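Carpet under a shared workroom: loop pile tile or broadloom?

tetomdale_fm
Posted March 31, 2024
We are replacing the flooring in a ground-floor workroom at Tetomdale, 252 square feet over a slab. The existing vinyl is lifting at the seams. I have two quotes, one for glue-down broadloom and one for carpet tile on tackifier. Use is mostly standing at tables, with rolling chairs for part of the day. Broadloom is cheaper by a fair margin. Does the tile premium pay back in a room this small?

slabguy
Tile. When one spot gets ruined you lift that spot. With broadloom you are patching, and the patch shows for years. Order extra from the same dye lot and store it flat.

Iolo Prydderch
I would question that for small rooms. Every tile edge is an edge that can fray or curl, and a room that size can be covered with one seam if the roll is wide enough. I have had glue-down broadloom in a drafting room since before we merged with Younis and the seam is still tight. Put the money into the moisture test and slab prep.

tetomdale_fm
Slab test is booked. What about color? The sample book from Saltari has a mid beige and a dark charcoal in the same construction.

pilewright
Charcoal with a fine texture. Ours is below, under one of the tables. Mid beige shows every coffee drip and chair track. 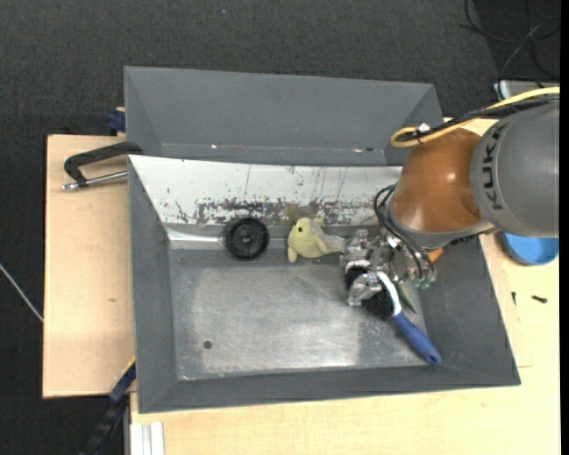

Dark charcoal, fine texture, light wood table on top.

slabguy
Dark hides stains but shows lint and paper dust. If you cut cardboard in there you will be vacuuming daily. A heathered mid gray is the better compromise.

pilewright
Depends on the vacuum. An upright with a brush roll takes lint off low pile in one pass. Coffee on beige needs extraction.

Iolo Prydderch
Agree with pilewright on color, for what it's worth. Still disagree with slabguy on tile.

slabguy
Then tell him what happens when the slab gets wet. Tile comes up, dries, goes back down. Glued broadloom goes in the dumpster.

Iolo Prydderch
Only if the tile backing survives, and the hard-backed ones trap water under them. We had a pipe let go in August and lost the tile in the corridor anyway. A moisture problem should be fixed before any covering goes down.

castercount
Nobody has mentioned static. Low humidity in winter plus rolling chairs will give people shocks. Ask for the static rating in writing. Also check the caster rating on the pile, which is separate from the general wear class. Our Piltetti tile was sold as heavy traffic and flattened at the desks within 3 years.

tetomdale_fm
Neither quote lists a static rating. I will ask. Tile quote is just under 4,000 with removal of the old vinyl, broadloom quote excludes removal.

slabguy
So the quotes aren't comparable. Get removal priced on both, and ask who pays for scraping the old adhesive.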